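I bought the Ellow wrap skirt in September, after looking at it on the shop page for 2 weeks. The color is called "Jilstead," and it is a green that is almost brown. In my closet there were already three black skirts, so I told myself that this one must be different.

First the fabric. It is a heavy viscose with a little wool in it, and it falls very nicely when I walk. It doesn't stick to tights, even on dry winter days. I washed it 12 times by now, always at low temperature and inside out, and the color stayed the same. The hem became a little wavy after the first wash, but the iron corrected it.

The size is more difficult. I usually wear a medium and I took a medium, but the wrap part opens too much when I sit on the bus. My sister has the large and she has no such problem, only she had to move the button. If you are between sizes, take the bigger one — the waist can be tied as tight as you want.
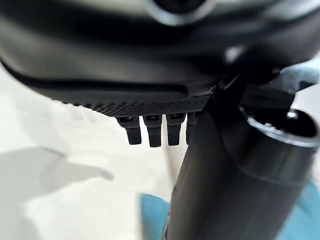 The tie is the part I like least. It is long, it is thin, and it twists on itself. I replaced it with a wider ribbon from Navickas, the sewing shop in Olville, and now the bow lies flat and looks more expensive. I think Ellow should do this from the beginning for such a price.

What do I wear with it? Mostly a short gray sweater and ankle boots. For a dinner I tried it with a silk blouse tucked in, and it looked good, but the waist gets thick from all the layers. A thin bodysuit works better. With sneakers I don't like it, the length needs some heel or at least a pointed shoe.

There is one pocket, on the right side. My phone fits, but it pulls the skirt down on that side, so I keep only keys there.

I would buy it again, maybe in the dark red, but I would wait for the sale. Last time the discount came at the end of the season and only the small sizes were left, so don't wait too long either.

— Obadia Odera, 30 Mar 2026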